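4.2 Small framed items on the wall

Most of the households in the Kozan sample kept something framed in the hallway or by the door. Not art, mostly. Family photos, a certificate, a prayer card, a child's drawing, sometimes a frame with nothing much in it that had been up so long it had become part of the wall. We had not planned a section on these. The visit sheets asked about shelves, drawers, hooks and floor, and wall items went under "other". After the first 4 visits "other" was the fullest box on the sheet, so we split it out.

Coding was done by Z. Kurtuluş and checked by T. Kurtuluş on a second pass. A framed item was anything thin and flat with a border that the household treated as one piece, glazed or unglazed. Mirrors left out. Calendars left out as well, though three of these turned out to be in proper frames and there was some argument over that. We went with what the household called it.

Across the 14 homes the pattern was fairly plain. Large frames stay where they are. People dust them, straighten them, and that is it. Small frames move. They come down when the wall is painted, when a relative visits, when a newer photo arrives, and a good share of them don't go back to the same nail. In 8 homes at least one small frame was found away from the wall on the day of the visit – on top of a fridge, in a drawer with the takeaway menus, leaning behind a door. Residents nearly always knew which spot it had come from. Few could say when it had come down. One woman pointed at two nail holes and gave us the whole history of both, but thought the frame itself was "in December, or the one before".

Handling was more careful than we expected from the interviews. When asked, people said they just pick it up. On the visits they mostly held small frames by the border, keeping fingers off the middle, and tilted them towards the window before deciding anything. The tilt seems to matter. Glare hides dust and it hides fading too, so a frame that looked fine on the wall would get put in the "redo" pile once it was in the hand. See Figure 6 for a small dark-bordered piece held at an angle, pale in the middle.

Wall colour came up far more than we had allowed for. Residents with strongly coloured walls (Trelten block, mainly) complained that pale inserts "take the colour" and look pink or yellow depending on where you stand. Two had swapped white mounts for cream because of it. In the Wisier flats, where the walls are nearly all off-white, noone raised it at all. We did not ask about colour in the first round, so the difference shoud be read with care. 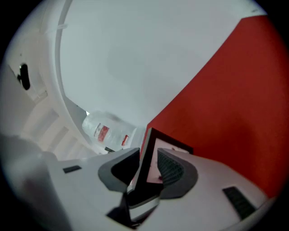

Figure 6. Small framed item, dark border and pale interior, held tilted.

Rehanging is where the time goes. Taking down a small frame is seconds. Putting one back means finding the nail, finding the hook on the back by feel, stepping away, coming back to level it. Older residents often skipped the last part or left it for someone taller. The longest single rehang we noted was 18 minutes, and that included a hunt for a hammer, a phone call about the hammer, and a second nail. Left out of the averages in Table 3 for that reason, but kept in the notes.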